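April, late, kettle on

Slept badly again and got up at five to read the Pivik brochure a third time. It does not improve. The claim is that if I take their magnesium drink every evening for 24 days, my sleep will "realign." With what, they don't say. Hilkka swears by it. Hilkka also swore by the copper bracelet, and by the pillow full of buckwheat that sounded like somebody walking on gravel all night.
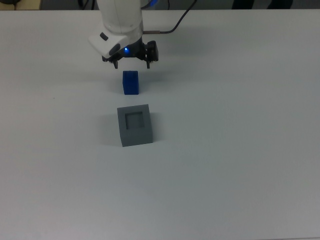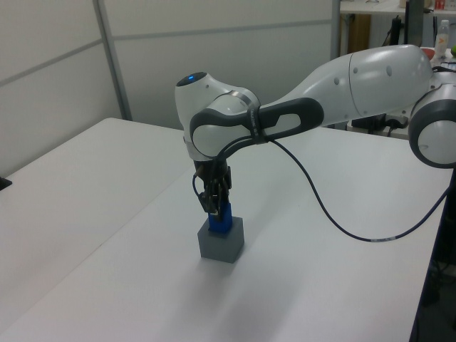 Gripper open in the first one, blue block and gray cube in the second.

Back to the brochure. There is a graph on page two with no numbers up the side, only a line that climbs. I could draw that line for going to bed early. I could draw it for giving up coffee after lunch, which I did in February, and which made me cranky and no sleepier. The small print mentions a survey of 2,000 customers. Customers! People who had already paid for the stuff and would like it to have worked. I'd want to hear from the ones who quit after a week and never filled in the form.

The price is 60 dollars a tub. I asked at Kettunen, the pharmacy by the bus stop, and the woman there was polite and said that some people like it. I have used that tone myself about my cousin's singing.

Noel Tolentino called at lunch about the shared fence and we got onto sleep, as everyone our age does. He wears a watch that gives him a score each morning. He told me he woke up feeling fine last week, looked at the watch, saw a 60, and felt terrible until dinner. I asked why he doesn't take it off. He said then he wouldn't know how he'd slept. I left that alone. The fence is going to cost more than he thought, and he wants to use the same man who did the gate, and the gate sticks.

What I do know, from my own nights, is not much. I sleep worse when the room is warm. I sleep worse after arguing on the phone. Reading helps if the book is dull – the history of canals has been very good – and doesn't if it's any use as a book. I have been waking at three since before Mom died, so I can't put it down to that, though my sister does. She has a theory for everything and they all arrive with the same confidence.

Hilkka came by at four with half a tub in a jam jar, so at least I'm not paying for it. It smells like lemon floor cleaner. She says I have to believe in it a little. I said if it needs me to believe in it, then I could believe in tap water and save the jar. She laughed, but she left it on the counter and told me one spoon, warm water, no screens.

I had a spoon of it tonight. It fizzed some and tasted of chalk. It's twenty to eleven and I feel exactly as awake as I did at nine – maybe more, from being annoyed. Window open, canals on the nightstand. Must call Noel back about the posts before he signs anything.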